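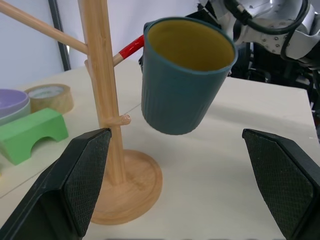
Catríona Fitzgerald wrote in after my last piece to say that more is more, you collect until the curve goes flat and you let the model sort out the rubbish. Fair enough. Lots of people think it. I did too, until February.

I think she's wrong, mostly. We had 289 demonstrations of one job, mug onto tree, and the policy trained on them was worse than the one trained on 165. Same arms, same table. The extra ones were done late in the day by tired people, all starting from the same comfy spot. Near-copies. What does a learner get from the same grab again and again? Confidence, and the wrong sort.
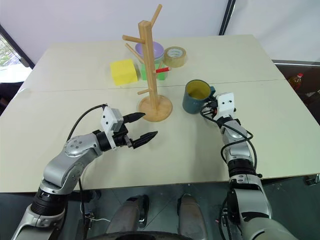 Mug, tree and both arms at the table.

So — variety before volume. Move the mug. Turn the handle. Shift the clutter, swap the operator. Boring advice and hardly anyone budgets for it, becuase a big number looks good on a slide and "we moved the tape" doesn't.

Annick Vachon would throw out every fumbled attempt. I'd keep them, the ones with a recovery anyway. A miss, a pause, a second go at the peg. That's the stuff a robot needs at the exact moment things go wrong, and a clean set has none of it.
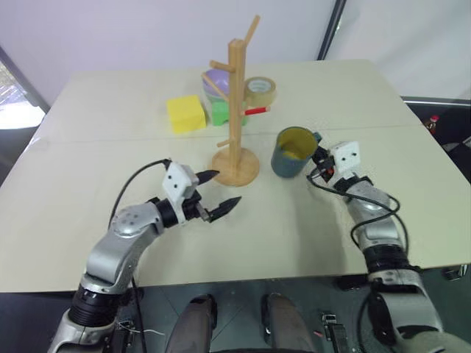
Issue 36 — page 6

And label them while you remember. Not next week. Rui Guerreiro and I spent a whole afternoon arguing over wether one batch was "slow" or "careful" and we still dont agree. A line of notes at the time would of settled it.

More data, sure. Later. Look at what you've got first.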